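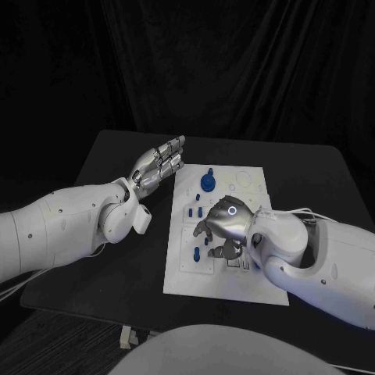 How to make a peg board with round and square holes

I made my first peg board for my niece, who was then in a phase of putting every small thing into every other thing. It was not very good. The holes were too tight and the pegs went in only with a hammer. The present version is the fourth one, and I am quite satisfied with it. You need one free weekend, and most of that time is waiting for paint.

What you need

A flat board for the base and a thinner one for the top, both the same size. Mine are 300 mm on the long side. Round dowel in three thicknesses, a length of square strip, wood glue, sandpaper (a coarse one and a fine one), white paint and blue paint. For tools: a drill with flat bits, a fretsaw, a small file, a pencil and a ruler. I buy the dowel at Sedo, where they let you look through the box of short ends.

Draw the layout first

Draw on paper, in the real size, and cut the paper to the size of the board. Put the large round hole near one corner and work down from it to the smallest. The narrow slots can go near the bottom, and the pieces which stand in pairs should have enough space between them for a finger. My friend Esperanza Kasprzak, who teaches small children in Nustham, looked at my first drawing and said that everything was too close to the edge. Leave a good margin, otherwise the thin board will crack.

When you are happy with the drawing, fix it to the top board with tape and press through the centre of each circle with a nail.

Cut the openings

Only the top board is cut. Clamp it over a piece of waste wood and drill slowly. For the square and rectangular openings, drill one hole inside each corner, pass the saw blade through and cut along the line. Stay a little inside the line and finish with the file. It is boring work, but you can't put the wood back.

Make the pegs

Cut the dowel pieces a bit longer than you think. Short pegs look nice but are difficult to take out again. For the big round hole I make a knob: a low cylinder from the thickest dowel, with a smaller piece glued on top to hold it by. Glue it, press it and leave it until the next morning.

Now try each peg in its hole. It should fall in by its own weight and move very slightly when you shake the board. Remember that paint also has thickness - two coats on the peg and two inside the hole will make a good fit into a bad one. Sand the peg until it feels a little too loose.

Never make pegs small enough to swallow if the board is for a child under three. The tiny hole in my layout is only for older children, so leave it out if you are not sure.

Paint and glue

Paint the pieces before you glue the two boards together. I do the board in white and all pegs in the same blue, so that the child must look at the shape and cannot guess from the colour. Choose a paint that is marked as safe for toys. Mine was from Prikitz and needed two coats. If you finish on Friday evening, wait until Sunday before you let anybody play with it.

Spread the glue thinly on the base, away from the openings. Wipe out what comes through with a damp cloth at once, a dried drop in the corner of a slot is very hard to remove.

Playing with it

Put the board on a plain dark table or cloth, the white edges are then easy to see. Begin with the knob and one short peg only. Add the slots later.

If a peg gets stuck in wet weather, don't pull it with pliers (I did). Leave the board in a warm room for some days and try again.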